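Thu 19 October - bimanual hold, Tisard stack

Moved the grasp-width estimator out of the planner and into its own node, so Teven can restart it without dropping the arm controllers. Replan time is down to 141 ms. Dagný Blöndal's patch for the stale transform is merged. 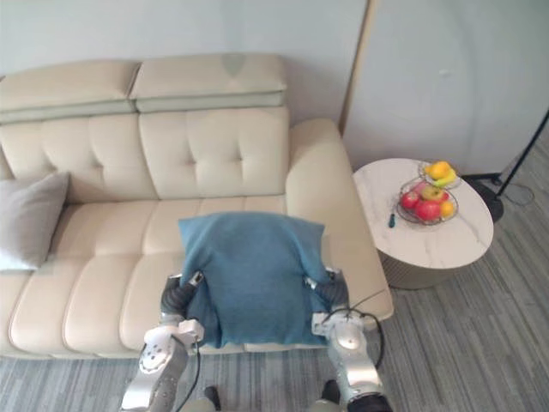 Internal force control still fights itself on soft objects. With both wrists in position mode the relative pose error goes straight into the fabric, so I switched the left arm to admittance and kept the right stiff. The cushion droops between the grippers, and the estimator fits a flat box to it - the lower edge needs its own sag term. Segmentation is less trouble here than on the pale pillow, teal against cream leather being an easy split. Capped squeeze at 20 N per side.

Open: cable loops are missing from the self-collision model. Rerun the Drovstead set with 4 seeds once they are in.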